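Nadège Bailly
@nadegebailly

Thread on limescale and domestic water hardness. I've been asked the same four questions since April, so the answers are going in one place.

1/ Hardness is the dissolved calcium and magnesium in the water, normally quoted as mg/l of calcium carbonate. Mine came back at 187. Under 100 is usually called soft or slightly hard, depending on whose table you use.

2/ Your supplier will give a figure for your postcode. It is an average for the zone. If two sources are blended, the figure at your tap can move over the year. Test strips are fine for setting a dishwasher and poor for anything finer.

3/ Scale forms when hard water is heated or left to evaporate. Heating drives off carbon dioxide and the calcium carbonate comes out of solution. Kettles and heating elements get the first sort. Taps, spouts and worktop joints get the second.

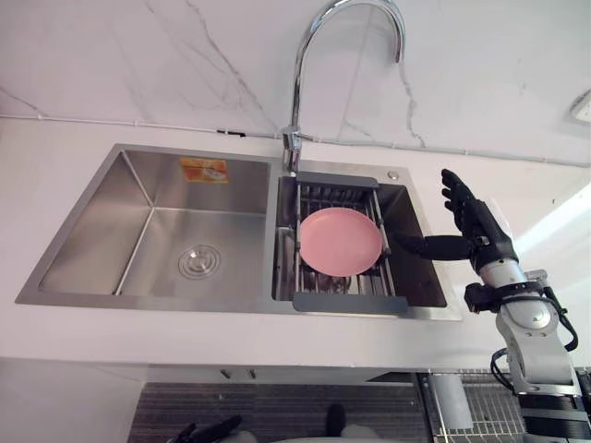 4/ Temperature matters more than people expect. Deposition picks up sharply above 60°C. If your cylinder is set well above that, you are feeding scale to the element. Don't drop the stored water below 60, though, as legionella control depends on it.

5/ Descaling. Citric acid, two tablespoons to a litre of warm water, half an hour, rinse twice. Vinegar works but is slower and smells. Keep either one off marble and limestone. Both are calcium carbonate, so the acid takes the stone as readily as the scale.

6/ Never mix any acid with bleach. It gives off chlorine gas.

7/ Ion exchange softeners swap calcium for sodium. They work. Keep one unsoftened tap for drinking and for making up baby formula. Check the salt monthly. 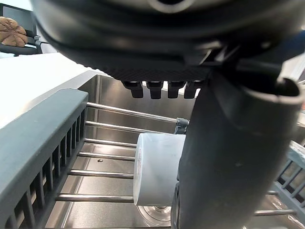 8/ Magnetic and electronic conditioners. They don't remove calcium, so a hardness test reads the same before and after. Trial results are mixed. Senad Popescu asked me about the Domano unit: I haven't tested it and have no view.

9/ Jug filters reduce hardness while the cartridge is fresh. Performance tails off well before most people change it. If scum comes back on your tea, the cartridge is spent.

10/ Corrections welcome. Annick Renaud has already pointed out that I left out phosphate dosing, which slows scale without softening the water. I'll do that one separately, with boilers.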